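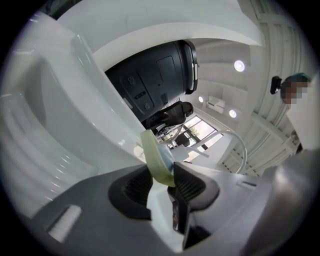 Foro Baños y reformas > Lavabos y grifería
Tema: ¿Lavabo rectangular de borde ancho o algo más pequeño? Me estoy volviendo loca

azulejo_roto
14 de agosto de 2024
Hola a todos! Llevo semanas dándole vueltas al lavabo del baño pequeño y necesito que alguien me diga que sí o que no. Me he encaprichado del Bristby, rectangular, blanco brillante, con un borde bien ancho para dejar cosas. Tengo 47 cm de fondo contados desde la pared y me lo dejan en 338 euros sin grifo. Mi marido dice que con ese dinero compramos el Adell y nos sobra para el espejo. Lo que me tira es el borde, porque ahora mismo no tengo dónde poner ni el jabón. ¿Alguien lo usa a diario?

gotera77
Yo tengo uno de borde ancho desde hace nueve años y no lo cambio por nada. Eso sí, el borde se llena de trastos él solito (vaso, jabonera, horquillas, la crema de no sé quién) y al final limpias el doble. Y el agua se queda ahí parada si no está bien nivelado, así que ojo con el montaje.

sifon_y_medio
Pues yo discrepo. Borde ancho en un baño pequeño es regalar espacio de cubeta. Prefiero el seno grande y una repisa encima. Y por 338 sin grifo... en fin, cada uno con su dinero.

azulejo_roto
Repisa no puedo, tengo la ventana justo encima. Os pongo foto del rectangular, que así se entiende mejor lo que digo del borde:

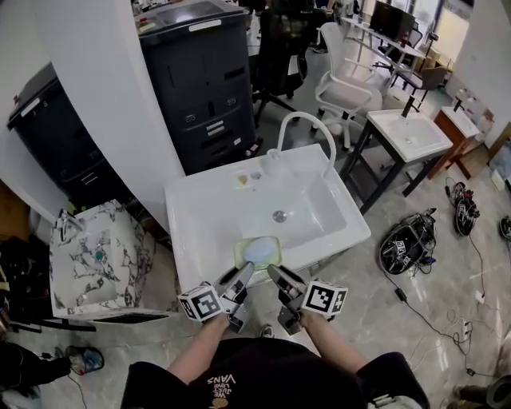
El rectangular blanco con el grifo alto curvado, y la jabonera en el borde de delante.

El que tiene al lado, con acabado marmolado blanco y negro, también me hace gracia, pero en mi casa no pega ni con cola. Y el de la estructura metálica negra con el grifo oscuro le encanta a mi hija, claro, como no va a limpiar ella los salpicones de cal!

gotera77
Cubeta honda, eso es bueno. La jabonera yo la pondría atrás, junto al vaso. Delante acaba en el suelo, te lo digo por experiencia (dos jaboneras rotas llevo).

sifon_y_medio
Ahí sí estamos de acuerdo. Y el grifo tan alto salpica, sobre todo si le das presión. Yo puse un Bolger de caño alto y tuve que cambiarle el aireador en noviembre, mucho mejor desde entonces. Lo del marmolado: a mí me parece el más bonito de todos, pero ya veo que estoy solo en esto.

musgo_en_la_junta
Me meto donde no me llaman: blanco brillo y agua dura, mala combinación según quién limpie. Con un paño seco al terminar se queda perfecto, pero hay que pasarlo. Yo soy más del pequeñito sobre mueble de madera, que te deja guardar debajo.

azulejo_roto
El del mueble de madera es monísimo, pero me parece pequeño para lavarme la cara sin mojar todo. Por cierto, otra duda tonta: ¿plástico o cerámica para los accesorios? A mí me gustan los de color, translúcidos, verdes o azulitos, que le dan alegría a tanto blanco. Algo en estos tonos:

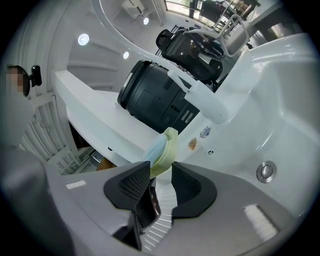

Re: accesorios de plástico o cerámica

gotera77
Plástico, sin duda, y que se pueda desmontar para fregarlo. Ese verde amarillento clarito me gusta, aunque los bordes estriados cogen porquería en las ranuras. Cepillo de dientes viejo y listo.

musgo_en_la_junta
Cerámica! El plástico translúcido en mi casa se pone opaco en nada. Tengo el juego Bruvska en blanco y sigue igual que el primer día.

sifon_y_medio
Blanco sobre blanco, qué alegría de baño...

azulejo_roto
Jajaja. Bueno, me quedo con el Bristby, jabonera atrás y de color. Mañana llamo para preguntar si el desagüe va incluido y os cuento.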